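Home | Arms | Grippers | Spares | Workshop Notes | Contact

Jutik two-finger gripper: fitting and upkeep

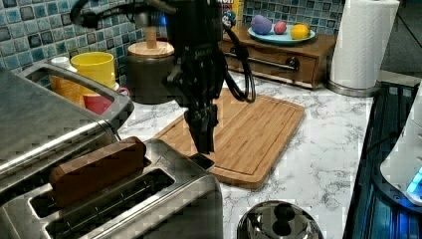

Equipment Notes, Issue 39

We love this gripper! It is slim, it points straight down without fuss, and it will work right over the near edge of a chopping board with a toaster close by. If you run a counter-top cell like ours at Batthorpe, that narrow end is a joy.

Setting up takes 2 hex keys and a bit of patience. Bolt the gripper on, plug it in, then leave a generous loop in the cables down the side of the arm (ours are black and vanish against it, so check them by hand as well as by eye). Turn the wrist fully both ways before you tighten the ties. Set the fingertip height last, over the board you mean to use – marble-patterned worktops and bamboo boards sit at different levels, and the raised border matters too.

Wipe the fingertips daily with a damp cloth. Every 1000 cycles, check the 3 finger screws and run the Sarpong zero routine with the fingers closed. We changed our first pair of tips in December and the job was over before the kettle boiled.

Spare tips are stocked under Florkuvley parts.

Print this page | E-mail this page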